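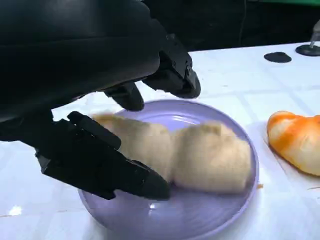
**Tema: Panecillos dobles, de los que salen pegados por el medio**

**mathis_ch** · 7/15/20

¡Hola a todos! Vengo contentísimo porque por fin me salen los panecillos de leche dobles como los hacía mi abuela: dos bolas juntas en la bandeja, que crecen, se tocan y se quedan unidas. Color crema, apenas tostados por arriba, y una miga que se deshace sola. Los sirvo en plato llano con borde, un par de minutos después de sacarlos, ¡y vuelan!

Mi masa de ahora:

- 1000 g de harina de media fuerza
- 560 ml de leche entera
- 90 g de mantequilla
- 80 g de azúcar
- 19 g de sal
- 13 g de levadura seca

Horno a 170 con la bandeja abajo. ¿Alguien los hace todavía más blanditos?

---

**Lena Kubiak**

¡Qué ganas de hornear me han entrado! Yo los hago casi igual, pero cambio una parte de la leche por nata (100 ml, no más) y aguantan tiernos hasta el día siguiente. Lo de la bandeja abajo te lo copio, que a mí se me doran demasiado.

---

**pan_y_dolness**

Discrepo con el horno. A 170 tardan mucho y se secan por dentro. Yo pongo 190, nueve minutos, y los tapo con papel en cuanto cogen color. Llevo años así con mi Dolness viejo y salen como nubes.

---

**mathis_ch**

Lo probé a 190 y se me abrieron por la unión. También puede ser que les faltara levado, no digo que no. ¿Cuánto los dejas tú en la bandeja?

---

**pan_y_dolness**

Hasta que se tocan y un poquito más. Si metes el dedo y la marca vuelve despacio, al horno. Con reloj no me aclaro, en mi cocina cambia muchísimo de una semana a otra.

---

**Brândușa H.**

Yo estoy con Mathis, 170 y paciencia. Lo que sí cambiaría es la sal, 19 g me parece mucho para un pan dulce. Con 13 vas sobrado.

Y una cosa del plato: el morado les sienta de maravilla a los panes claros — tengo unos lavanda y hasta una rebanada triste parece de pastelería. En blanco sobre blanco se pierden.

---

**Lena Kubiak**

¡Ay, sí, lo del color! Aunque a mí el plato con brillo me marca enseguida la mantequilla. Para desayunar prefiero una tabla.

---

**evan_f**

Pregunta de novato: ¿las dos bolas tienen que pesar lo mismo? Siempre me sale un lado más gordo que el otro.

---

**mathis_ch**

¡Para nada! A mí también me sale uno mayor casi siempre y ya ni peso. El grande para quien llegue primero a la mesa. Eso sí, que las dos queden bien boleadas y con el cierre hacia abajo.

Brândușa, mañana pruebo con 13 g de sal y os cuento. La nata de Lena la dejo para la siguiente tanda, que si cambio todo a la vez no me entero de nada.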